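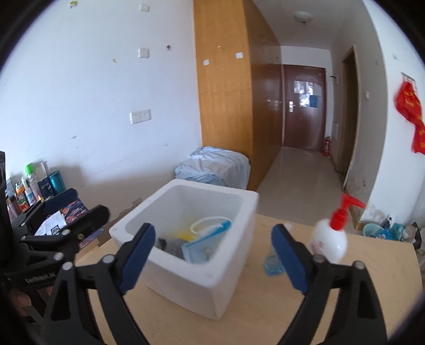

Room Swaps at Betton Hall: Your Questions

I'm Esi, I've lived in Betton for three years, and I've changed rooms twice. People keep stopping me on the stairs to ask how it works, so I finally wrote it all down (you're welcome, third floor!).

Who can ask for a swap?

Anyone with a room in Betton or Cernside. You don't need a dramatic reason. My first one was "the radiator clanks," and that went through fine.

Do I have to find the other person myself?

Nope, but it goes a lot faster if you do. Put a note on the board by the mail slots with your room number and what you want. Mine said "252, street side, would love the garden side" and I had a reply by dinner. If you'd rather leave it to the housing desk, ask for Pantelis Sfakianakis and bring your student card.

What does it cost?

The form is $16. If you want a second key it's $56 as a deposit, and you get that back when you leave. Keep the receipt!! I lost mine and spent most of July sending emails.

How long do I get to move?

From 9 in the morning until 6 in the evening on your swap day, and both of you move on the same day. Start with clothes and bedding, leave the desk stuff for last, and borrow the cart early. There are 78 rooms and one cart, so you can guess how that goes in the first week of term.

What should I put in first when I get to the new room?

I'd sort out one box of everyday things before I touched anything else. Soap, lotion, a towel, charger, whatever you reach for at night. I didn't do this the first time and ended up digging through four bags for a toothbrush. 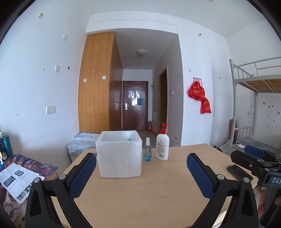

Can I take my furniture with me?

Only what you bought yourself. The bed, desk and chair stay with the room, even if you've grown fond of the chair. I asked.

What if I hate the new room?

Give it two weeks, then you can put in another form. You do pay again, sorry.

Do I tell my old roommate?

Please do, before the form goes in! It's a small building and they'll hear about it anyway.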